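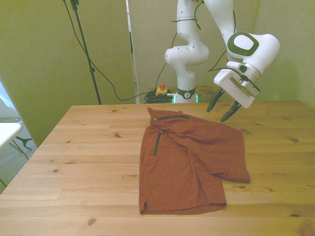

Zipper replacement on old jackets: nylon coil or metal?

pavelstitch
Member, 1012 posts

Hello everybody. I would like to ask for opinions on a question that I have been carrying for a long time. I repair outdoor clothes in the evenings, mostly for neighbors and for people from my walking club. When the main zipper is broken, I always put in a nylon coil zipper, size 5, because it is light and it bends well. Last month a man brought me a waxed jacket with a metal zipper that had lost three teeth near the bottom. I offered him nylon coil. He became quite upset and said that I would ruin the jacket.

I have now read a lot about it and I am less sure than before. Some people write that metal is always stronger. Others write that coil is easier to repair, because a new slider is usually enough. What do you put in, and do you ask the owner first?

I buy my zippers from Skillon, by the meter for coil and in fixed lengths for metal.

hemandhaw
Moderator, 1843 posts

You always ask the owner first. It is their jacket. Write the choice on the ticket and let them sign it if the jacket is expensive.

For waxed cotton I use metal, size 8 if the old one was 8. The wax gets into the coil, and after one winter it picks up every bit of grit on the road. I have replaced plenty of coil zippers on waxed jackets that somebody else had put in.

oldbobbin

I disagree with the moderator a little. I have coil in my own waxed jacket and it has been there for six winters. I brush it with a dry toothbrush in the fall and that is all the care it gets. Metal zippers on waxed cotton turn green if the jacket is hung up wet in a cupboard. Then the slider sticks, the owner pulls hard, and the tape tears away from the cloth. A torn tape is more work than a dirty coil.

pavelstitch

Thank you both. I did not think about the wax. About the tape tearing, I have seen this also. On the jacket of this man the tape is still good, only the teeth are gone. Could I replace only the teeth? I have pliers for it but I have never tried on a visible place.

hemandhaw
Moderator

You can, if you have a donor zipper of exactly the same make and size. Take the teeth from the donor with end cutters, open them a tiny bit, and press them on. The spacing has to be perfect. With one tooth I would do it. With three in a row, near the bottom where all the force goes when you start the zipper, I would replace the whole thing.

ravelled_again

May I add something about length? When I started, I ordered by the label on the old zipper and it was wrong two times out of two, because the cloth had shrunk and the old zipper had been eased in by hand. Now I close the jacket, lay it flat, and measure the opening from the top stop to the bottom of the box. After this I compare with the old zipper when I have taken it out. If the two numbers are different, I believe the opening.

Please do not cut a separating zipper from the bottom. I know that you know this, but somebody will read this thread who does not.

oldbobbin

Good advice. I would only say, measure both sides of the opening. On an old jacket the side with the storm flap is often longer.

mara_mends

I came here from the Harkgate repair morning, where we argue about this every time. My question is about color. Everybody talks about strength, but the owners who come to me talk almost only about color. If the exact shade is not available, do you go for the nearest shade or for something clearly different?

I used to choose the nearest, and it always looked like a mistake. A navy zipper in a jacket that is almost navy is not nice. Now I propose a contrast, and most people say yes when I put the zipper tape on the cloth and let them look at it near a window.

pavelstitch

I am on your side about contrast. A dark zipper on a warm color looks intended, and it also does not show the dirt. But older customers often want it to be the same as before, and I understand this also.

hemandhaw
Moderator

For color I keep sample cards. Bataineh sells a ring of short tape pieces. The ring is not cheap but it has saved me many wrong orders. Do not trust the screen. I once ordered "forest" and received something closer to a pea soup.

oldbobbin

You can dye the tape if it is cotton. Most metal zippers for waxed jackets still have cotton tape, so it is possible. With polyester tape you can forget it, at least in a normal kitchen.

mara_mends

I tried to dye polyester tape with the special dye and a very hot pot. The tape took the color, but it came out wavy and I could not sew it straight. I would not do it again.

ravelled_again

Returning to the first question, what do you all charge? I take 15 for the work plus the zipper, for an unlined jacket. For a lined one I ask more, because opening and closing the lining takes me longer than the zipper itself. A shop on Pavivgate asks double and my neighbors say I am too cheap.

hemandhaw
Moderator

You are too cheap. But prices belong in the other section, so please continue there. I leave your post because the part about lining is useful.

pavelstitch

A small report. I called the owner and explained to him about the wax, the green metal and the teeth. He wants metal, size 8, with brass teeth and dark green tape. I have ordered it in the length of the opening. I will baste it by hand first, with a long stitch, and close it to see if the hem is level before I go to the machine.

One more question, if I may. Do you use a normal zipper foot on waxed cotton, or the narrow one with the roller? My normal foot sticks to the wax and the stitches become short.

oldbobbin

Roller foot, or put a strip of baking paper under the normal foot and tear it away after. Use a size 100 needle, and clean the machine when you finish, the wax goes everywhere. I still say coil would have been fine!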